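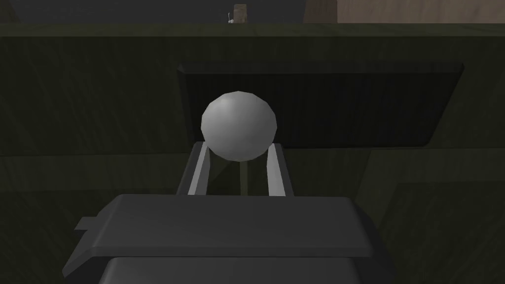 I used the Wiline simulation kit from Jondell for one month, to gather examples for a small grasping model, and I want to write what is good and what is not. My colleague Seema Nigam and I drive the gripper by hand with a game controller, and every run is saved as one example. The wrist view is the one I use most. When the two fingers hold a ball, like the light gray one here with the dark green cabinet-like structure behind it, I can check the grip on both sides very well. The ball has visible flat facets on its outline, so please do not expect beautiful graphics. For my training it was enough.

Recording is simple. One button starts, the same button stops, and a bad run can be deleted before it is written to the disk. In March we saved 900 runs and kept 282 of them for the first training. The others were mostly my mistakes, when I was learning to close the fingers slowly.

I have two complaints. The light inside the dark furniture is weak, and the brightness setting is hidden in a text file. Also the export stopped two times after 132 runs, and I had to start it again from zero. Support answered me on Thursday with a fix, and it works now.

The license is for 12 months. I would buy it again for a small team, but I would ask for the new export first.

Kanchan Sandhu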